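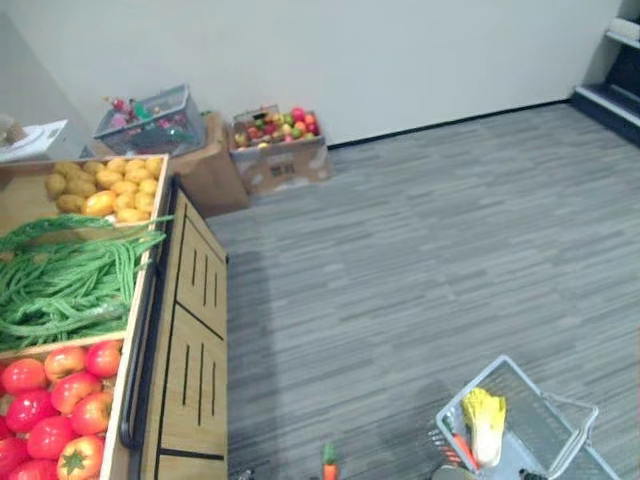

Schöpfwerk Nonitz: Zwischenbericht zur Instandsetzung von Pumpe 2

Liebe Förderer,

im letzten Bericht hatte ich geschrieben, dass wir die Pumpe bis zum Sommer wieder im Schacht haben. Das hat geklappt, wenn auch mit einem Umweg, der Nerven und ein bisschen Geld gekostet hat. Ich erzähle mal der Reihe nach, und die Zahlen fürs Budget kommen wie immer in der Tabelle, die getrennt bei euch eingeht.

Ausbau und Befund

Im März haben wir den Graben vor dem Einlauf abgesperrt, den Schacht leergezogen und die Pumpe gehoben. Der Autokran stand früh um sechs auf dem Damm, und zum Glück war der Boden noch hart genug! Eine Woche später hätten wir Baggermatratzen gebraucht. Die Verschraubung am Krümmer war so festgerostet, dass wir die Hälfte der Bolzen aufgetrennt haben. Das war einkalkuliert, neue lagen schon bereit (Edelstahl, diesmal mit ordentlicher Montagepaste, damit der Nächste es leichter hat).

Das Laufrad sah besser aus, als ich befürchtet hatte. An den Schaufelspitzen gab es Kavitationsfraß, aber nichts, was man nicht aufschweißen und wieder beischleifen kann. Richtig erschrocken bin ich beim unteren Wellenlager. Die Gummilagerbuchse war auf einer Seite bis auf die Stützhülse durch, und die Welle hatte an der Stelle eine Rille, in die man den Fingernagel legen konnte. Das erklärt dann auch das Rumpeln, das wir im vorletzten Winter noch auf das Treibgut geschoben haben. Da muss ich mir an die eigene Nase fassen, ich hatte damals geschrieben, die Lager seien unauffällig. Waren sie von oben auch. Unten kommt man ohne Kran eben nicht hin.

Die Steigleitung (DN 600) haben wir bei der Gelegenheit gleich mit befahren lassen. Innen sitzt eine dünne, ziemlich gleichmäßige Kruste, die Wandstärke ist überall noch im grünen Bereich. Nur am unteren Flansch haben wir nachschweißen lassen.

Werkstatt

Überholt wurde die Pumpe bei Chukwu. Mit dem Betrieb hatten wir vorher noch nie zu tun, und ich war ehrlich gesagt etwas skeptisch, weil das Angebot so deutlich unter den anderen lag. Inzwischen würde ich sie sofort wieder nehmen. Zu jedem Arbeitsschritt kam ein Messprotokoll, die Welle wurde neu gefertigt statt aufgespritzt (zum gleichen Preis, das hatten sie von sich aus vorgeschlagen), und als das Laufrad auf der Wuchtbank lag, durfte ich zuschauen. Das war ein sehr schöner Vormittag!

Und jetzt der Umweg. Die alte Gleitringdichtung gibt es in dieser Bauform nicht mehr. Wir hatten im Antrag eine Ersatzdichtung angesetzt, die laut Katalog passt, und sie passte auch, nur war der Einbauraum in unserem Gehäuse flacher als auf der Zeichnung. Genau 8 Millimeter haben gefehlt. Wahrscheinlich wurde das Gehäuse irgendwann mal geändert und die Zeichnung nicht, in unserem Archiv findet sich dazu jedenfalls nichts. Chukwu hat dann einen Zwischenring gedreht und den Deckel angepasst. Kosten: seht ihr in der Tabelle unter „Mehraufwand Dichtung“. Wir haben das aus der Position für Unvorhergesehenes bezahlt, es bleibt dort noch etwas übrig. Die Zeichnung ist jetzt berichtigt und liegt in Papierform im Schaltschrank und digital auf dem Server.

Wegen des Zwischenrings kam die Pumpe später zurück als geplant. Im Mai lief das Schöpfwerk deshalb nur mit der anderen Pumpe, und als es dann nach Pfingsten so heftig geregnet hat, stand das Wasser in den Wiesen Richtung Kullholm länger, als den Landwirten lieb war. Ich habe in der Woche viel telefoniert. Schäden am ersten Schnitt sind mir nicht gemeldet worden, aber der Ärger war verständlich, und ich hätte früher Bescheid geben sollen, dass wir uns verspäten. Beim nächsten Mal geht die Nachricht raus, sobald ich selbst davon weiß.

Einbau und Inbetriebnahme

Im Juni kam die Pumpe wieder in den Schacht. Das Ausrichten zum Motor hat einen ganzen Tag gedauert, weil das Fundament der Motorlaterne auf der Landseite etwas tiefer liegt. Wir haben mit Passblechen ausgeglichen und die Laterne neu vergossen. Danach noch mal messen, noch mal nachstellen, Kupplung zu, Drehrichtung prüfen (ja, auch das, ich habe schon Pumpen rückwärts laufen sehen), und dann anfahren.

Und sie läuft! So leise, dass ich beim ersten Mal auf das Amperemeter geschaut habe, ob sie überhaupt Last zieht. Die Schwingungswerte am oberen Lager liegen klar unter denen, die wir vor dem Ausbau aufgenommen hatten. Beim Strom möchte ich noch keine großen Töne spucken. Für einen sauberen Vergleich brauchen wir ähnliche Wasserstände außen wie innen, und die hatten wir im trockenen Sommer kaum. Die wenigen Läufe, die sich vergleichen lassen, sehen gut aus. Belastbar wird das erst nach dem Winter.

Steuerung

Hier sind wir noch nicht so weit, wie ich es gern hätte. Die neue Steuerung von Ollalex hängt im Schrank, die Pegelsonden sind angeschlossen, und das Ein- und Ausschalten nach Wasserstand funktioniert zuverlässig. Was noch fehlt, ist der Wechselbetrieb. Eigentlich sollen sich beide Pumpen so abwechseln, dass die Betriebsstunden halbwegs gleichmäßig verteilt sind. Im Moment greift die Steuerung stur zuerst nach der alten Pumpe, und die frisch überholte steht da und glänzt. Der Zähler der alten steht seit der letzten Wartung bei 1694 Stunden, und sie sollte nun wirklich mal Pause haben. Bis das Programm geändert ist, schalten wir die Reihenfolge von Hand um, wenn sowieso jemand zur Kontrolle vor Ort ist.

Die Fernmeldung haben wir getestet. Störmeldungen kommen an, auch nachts um drei, wie ich jetzt aus eigener Erfahrung weiß. Ausgelöst hatte sie der Rechen, der sich mit Kraut zugesetzt hatte, die Differenz zwischen den Sonden davor und dahinter war zu groß. Genau dafür ist die Meldung da. Die Schwelle haben wir anschließend trotzdem ein kleines Stück hochgesetzt, damit nicht jede Entenfeder den Bereitschaftsdienst weckt.

Was sich gegenüber dem Antrag geändert hat

Den neuen Anstrich der Geländer haben wir verschoben. Die Leute, die das machen sollten, waren mit dem Rechen beschäftigt, und ein rostiges Geländer ist hässlich, aber es hält (ist geprüft). Ich würde das gern ins Frühjahr nehmen und bitte euch um kurze Rückmeldung, ob die Mittel dafür stehen bleiben dürfen.

Neu dazugekommen ist eine Revisionsöffnung im Schachtdeckel. Durch die kommen wir künftig mit einem Endoskop bis ans untere Lager, ohne dass die Pumpe raus muss. Die Öffnung war billig, weil der Deckel für die Kabeldurchführung ohnehin aufgebohrt wurde. Nach dem Befund mit der Buchse wollte ich darauf nicht mehr verzichten.

Wie es weitergeht

Im September kommt der Techniker von Ollalex für den Wechselbetrieb. Ist das erledigt, fahren wir beide Pumpen einmal zusammen unter Volllast, sofern genug Wasser im Graben steht. Wenn nicht, warten wir auf den Herbst, künstlich anstauen möchte ich dafür nicht. Im Oktober wird das untere Lager zum ersten Mal durch die neue Öffnung angesehen, die Aufnahmen lege ich dem nächsten Bericht bei.

Offen sind von unserer Seite noch die Schlussrechnung für den Kran und das Prüfprotokoll der Elektrik, beides ist angemahnt. Die Rechnung von Chukwu ist geprüft und bezahlt. Falls ihr euch die Anlage ansehen wollt, sagt mir bitte ein paar Tage vorher Bescheid, dann sorge ich dafür, dass die Pumpe auch läuft. Der Weg über den Damm ist zurzeit gut befahrbar, parken könnt ihr auf der Landseite direkt neben dem Trafohaus.

Herzliche Grüße aus Nonitz
Die Projektleitung Schöpfwerk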